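Notes from the open day at Sutow, July 3, 2019

I went along with Lærke Egilsson to see the Franka arm working on household tidying, and came home with more ideas for my own gear than I expected. Ingvar Ravn ran the demonstration. Visitors paid 5 dollars and got 75 minutes, most of it spent on sorting and putting away.

The job was ordinary: exercise gear on a folding table, with a wire rack standing on it and a laundry basket underneath. Ingvar said the setting up had taken him longer than the talk. Most of what he told us applies to anybody who tidies by hand.

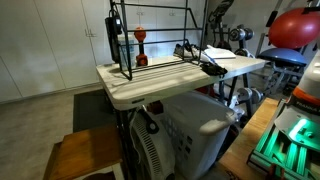 Dumbbell, shoe and white cloth on the folding table, basket below. 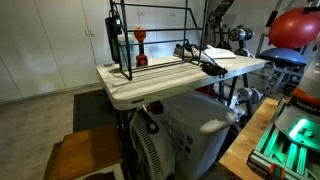
Tips I wrote down:

- Leave a hand's width between things. An arm needs room to close its fingers, and so do you when you reach into a shelf in a hurry.
- Put the heavy items down first. Store dumbbells low, and never on a wire shelf unless you know what it will hold.
- Fold cloths flat before you start. Ingvar said soft things gave the arm the most trouble, and a heap of towels is slow work for people too.
- Keep gloves in pairs. A clothespin does it.
- Air shoes overnight with the laces loose and the insoles out. Don't set them on a heater.
- Tie up spare cord with a hook-and-loop strap – not a twist tie, the wire can cut into the jacket. A power strip should be fixed to something solid or lie flat where no one will step on it.
- Check the locks on folding legs every time you open the table.

Kolbrún Baldursdóttir asked about wiping down grips. Ingvar uses a damp cloth with a drop of dish soap, then a dry one. He keeps bleach away from rubber.

I have since cleared my own shelf the same way, heavy things first. It took 10 minutes. The gloves are still one short – I think the other is in the car.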